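Notes de cours, séance 2 -- couleur et perception (atelier Istetti)

Bon, je reprends là où on s'était arrêtés avec Zarmeena Marwat : le contraste simultané. Un même bleu paraît plus vif sur un fond orangé et plus terne sur un fond gris. J'adore cet exercice, parce que vos yeux refusent d'y croire (les miens aussi, au début !).

## Les complémentaires

Bleu et orangé se renforcent. Pensez à un bleu clair posé sur un bois brun-rouge : la teinte ressort même quand les contours sont flous.
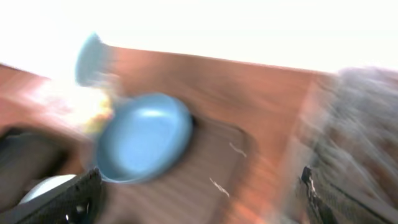 ## Le fond neutre

Sur du gris foncé, un bleu pâle gagne surtout en clarté. C'est la valeur qui joue -- moins la teinte. Chevreul en parle très bien, lisez au moins le début. 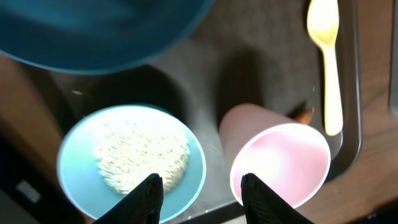
## Pour la prochaine fois

- Découpez 6 carrés du même papier bleu et collez-les sur des fonds différents.
- Lisez la page 76 du polycopié.
- Fadi Smadi ramasse les planches en début de séance, pensez à mettre votre nom au dos.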